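Home | Guides | Screenings | Contact
Search this site Go
Print this page | E-mail this page

Werkusix Premiere Kit: Section 4, Guest List and Check-in

1. Open the event and choose Guests. The basic licence holds 400 names.
2. Add cast and crew first, then press. Give each person a seat block.

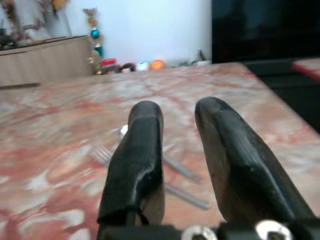

Marble-patterned tabletop.

3. Set the arrivals order. Guests marked Carpet are called by the host's tablet; all others go straight to the foyer.

Note: At the Vanholm, block A has 109 seats and block B has 179. Enter these before you print any passes.

4. Print the passes and check one at the door scanner.

Caution: Do not rename a guest once passes are printed. The old pass will be refused. 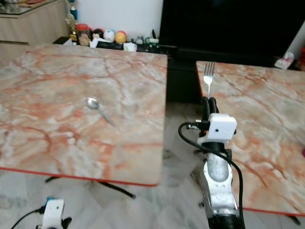 Late changes

5. To swap a guest, select Replace and print a new pass.
6. Close the list when the film starts. Latecomers must be let in by hand.

Revised 12/27/20, Kilian Danzer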